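The Order of the Cloth

At the Werkdale residence, linen is the last thing a guest notices and among the first things the housekeeping department inspects. The building has 942 towels in circulation, from bath sheets to the small brown microfibre cloths used in the kitchenettes, and every one of them is folded by the same written method. The method runs to two pages. It was drafted by Sławomir Kurek, who has supervised the linen room for 19 years and who revises it each April, usually by no more than a sentence.

Mr. Kurek's preference is for a clear table. Folding is carried out on a pale, smooth surface, cleared before the shift begins, and the towel is laid flat with one hem parallel to the far edge. The first fold brings the near hem over the body of the cloth. New staff tend to press this fold down at once, and the instructions ask them to wait until the hems have been compared. A towel that has been through many washes is seldom a true rectangle, and a small difference at the first fold becomes a larger one at the third. 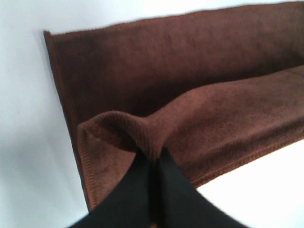 Brown microfibre with a stitched hem, one layer turned over the other.

Microfibre presents its own difficulties. The pile is short and grips itself, so that a layer set down slightly out of place will not slide into position as cotton does. It must be lifted and laid again. The colour of a dark cloth also shifts with the direction of the pile, and patches which appear stained at first glance may prove to be only brushed the wrong way. The residence trains its staff to smooth the surface with the flat of the hand before setting a towel aside for rewashing. Mr. Kurek estimates that the practice has spared the laundry more than 20 loads in a year.

The case for brown was made by Bendik Björklund, who manages purchasing for Werkdale and its sister property at Akholm. White towels had been the standard at both addresses, and in the bathrooms they remain so. In the kitchenettes, where cloths meet coffee, tea and cooking oil, white was proving costly to maintain. Mr. Björklund arranged a trial of 18 dark cloths on a single floor, and the colour was adopted throughout the building the following spring. Guests made no comment. The cleaning staff, who had been soaking white cloths overnight in a tub beside the boiler, made several, all of them favourable.

Akholm has kept its white cloths for the time being. Its kitchens are smaller and its stays shorter, and the manager there considers the existing stock to have a good deal of wear left in it. The two properties exchange folding notes but do not share linen – an arrangement dating from a delivery some years ago in which the towels of both houses were returned in the same cart and took most of a Tuesday to separate.

Storage follows from the fold. A finished cloth should be wider than it is deep, with the rounded fold toward the front of the shelf and the loose edges toward the back. Laid in this manner, the stack can be counted by running a thumb down the folds, and a cloth can be drawn from the middle without disturbing its neighbours.

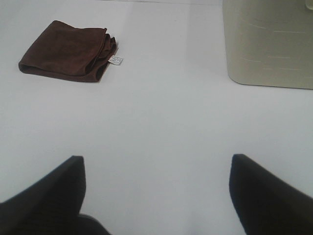 The label is a matter on which the two men differ. Mr. Kurek would have every tag turned inward, and his instructions say so. Mr. Björklund maintains that the tag is useful where it is, as it allows a cloth to be identified on the shelf without being opened, and he has asked suppliers to keep it on the short side of the towel. The current edition of the instructions permits a visible tag in the linen room and requires a hidden one in the suites. Both men describe the compromise as temporary.

New employees spend their first mornings at the table under supervision, beginning with cotton and moving to microfibre once their corners are consistent. Speed is not measured. The residence did keep times for one season, on the advice of the consultancy Gashaw, and abandoned the exercise when the folded stacks began to lean.

A further edition of the instructions is expected next April. It will include a paragraph on waffle weave, which the Mestel annex has requested for its bathrooms and which Mr. Kurek has so far declined to fold in thirds.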